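Three wrist cameras and a checked tablecloth

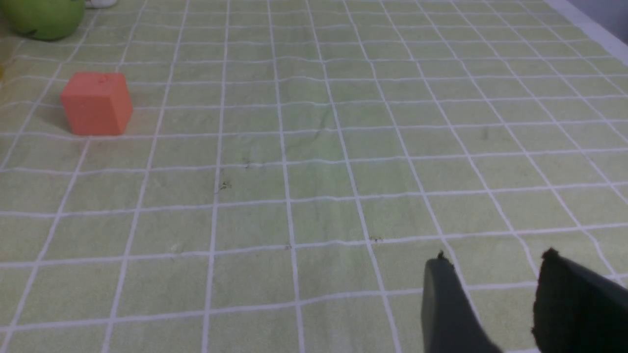
View from the wrist camera, gripper open, orange block still well off to the left.

I have spent most of February swapping cameras on the arm, and I said I would write up how it went before I forgot the details. Wekesa Mussa asked for the short version, so: the wide one won, the sharp one went back in its box, and the cheap one was better than I expected. The rest of this post is the long version.

The arm is the same one I have been using since last summer, a small desktop one with a parallel gripper. The controller is the Pulell board I moved to when the old one started dropping messages. I kept both of those fixed for the whole test. I also kept the same pads on the fingers, although I have a softer pair from Massawe that I would like to try, and it was tempting to change everything at once. Last time I did that I ended up with a week of results and no idea which part had made the difference.

The cameras were these.

The Buledum module, wide lens, fixed focus.
The Ekis module, narrower lens, sharper picture, autofocus.
A spare webcam board from the drawer, out of its case, with no name on it.

All three sit on the same printed bracket, looking forward along the fingers at a low angle. The bracket is Salim Mrema's design with the holes moved. He drew it for a camera pointing nearly straight down, and I tilted it because I wanted to see across the table and still keep the fingertips in the picture. The price you pay is that things close to the gripper look huge and things at the far side look tiny. On a plain table that is hard to judge. On the checked cloth you can see it straight away, with big stretched squares at the bottom of the picture and a tight little mesh at the top.

I should say something about the cloth, as two people have asked why I don't use a proper calibration board. I do use one, for calibration. The cloth is for everything after that. Its squares are near enough the width of the small block, which makes it easy to look at a picture and say the gripper is three squares short. It also wrinkles. I ironed it once, and it had waves in it again by the evening. I have stopped minding. A perfectly flat grid makes the camera look better than it is, and the tables I want the arm to work on won't be perfectly flat or perfectly clean either.

The task was dull on purpose. Start with the gripper open, find the orange block, move to it, close, lift. I did 100 attempts with each camera, with the block put down in different places and a few other bits on the table so that the software had something to get wrong. Every run started at the same arm position. I ran them mostly after tea, with the curtains shut and the ceiling light on, so that the light did not change halfway through.

The Ekis first. It gives a lovely picture. If I were choosing from stills alone I would have stopped there. The trouble is the focus. The fingers are always close to the lens, and they are dark, and every so often the autofocus decides they are the interesting part. The block goes soft, the edge of it shifts in the picture, and the arm hesitates or corrects the wrong way. You can lock the focus, and I did for the second half of the runs, but then it is sharp at one distance and less so at the others. The narrow view also meant that when the block was out to one side, the arm had to sweep to find it. That took up to 4 extra moves before it even started reaching.

The Buledum is less sharp, and the colours are a bit flat. None of that mattered much for a bright orange block on pale green. What mattered was that it could see the block from the start position almost wherever I put it, even when it was nowhere near the fingers. Both fingertips stay in view down in the corner, so you always have something to measure against. I had over 90 clean lifts from it, and most of the misses were the gripper clipping a corner, which I think is my offset and nothing to do with the lens.

The spare webcam board did better than it had any right to. It was noisy, and it lagged enough that I had to slow the arm down. Slowed down, it managed. If you have one lying about and want to get started, use it, and spend the money on a decent cable.

On the cable: the Ekis came with a stiff one that pulled on the wrist joint at the end of its travel. I lost an evening to that, thinking it was the controller. Adhiambo Biwott spotted it from a clip I sent her. She asked why the arm drooped slightly every time it turned left, and once she had said it I could not see anything else. I now use a thin flat cable taped in two places with a loose loop at the wrist.

A few settings, for anyone with the same board. I have the camera at a fixed exposure, with auto white balance off. The picture is scaled down before it goes to the detector, as the full size one gained me nothing. I keep the last 32 frames in a buffer so that when a grab fails I can look back at what the arm was seeing. That buffer has been more use than any other change I have made this year. I have saved about 2000 stills as well, and I will go through them when I have the patience.

Things I have not sorted out yet. Crumbs and specks on the cloth sometimes get picked up as very small objects, and for now I just ignore anything below a certain size, which will be a problem if I ever want to pick up something small. Round things are still worse than square ones with all three cameras, because they roll when one finger touches first. Berenice Beltrán thinks softer pads would cure most of that, and Godfrey Kariuki thinks I should close the fingers more slowly and leave the pads alone. I will try the slow close first as it costs nothing.

The Buledum is staying on the arm. Next job is the Massawe pads, same block, same cloth, same start position. If anyone wants the bracket file with the new tilt, leave a comment and I will put it up.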